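Club Shirts and Jerseys: Your Laundry Questions

Updated Jun 15, 2020

I look after the kit for the Korkel running club, and the same questions land in my inbox every spring. So I've put my answers on one page. If yours isn't covered, write to me and I'll add it!

Can I wash my jersey with everything else?
With other dark sports stuff, sure. Please keep it away from towels (the fluff gets everywhere) and anything with an open zipper. I turn mine inside out first so the print doesn't rub.

What temperature?
Cold or cool, whatever your machine calls it. Check the care label inside the neck before you do anything brave. If the label says something different from me, go with the label.

Do I need a special sports detergent?
I tried one from Zeson for a whole season and liked it fine, but I went back to the ordinary liquid. Skip the fabric softener, though – it leaves a coating on the shiny fabrics and they start to hang on to smells.

Can it go in the dryer?
I never do it. Hang it in the shade and it's ready by the next morning, usually sooner in July.

My cotton T-shirt logo is fading. Did I do something wrong?
Probably not! Prints on cotton wear down with washing, and red shirts seem to show it more. Inside out helps, and so does ironing on the back only.

How do you fold the shirts for storage?
Cotton tees get folded with the front facing up, so I can see which one it is without digging through the pile. Slippery jerseys won't stay in a neat square for me, so I roll those at the very end and stand them in a box.

How many can you fit in a box?
The Ultetti boxes take 26 tees if you press a bit. We have 200 to get through after the Baldursdóttir relay, so yes, I have opinions about boxes.

Can I swap sizes?
Yes, up to 10 days after you pick yours up, as long as it hasn't been worn.

Sorting and folding on the big table:

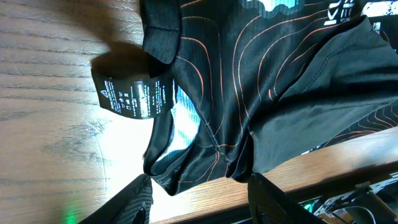
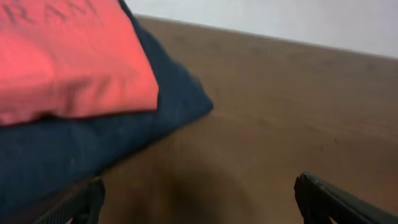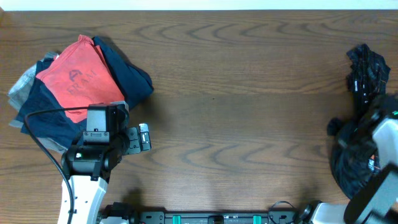 Korkel Running Club | Kit and Clothing Team

Where do I return a borrowed jersey?
Bring it to the clubhouse, clean please, and leave it on the shelf by the door. Put your name on a slip of paper and tuck it in the collar – two jerseys came back last time with no name at all, and I'm still asking people.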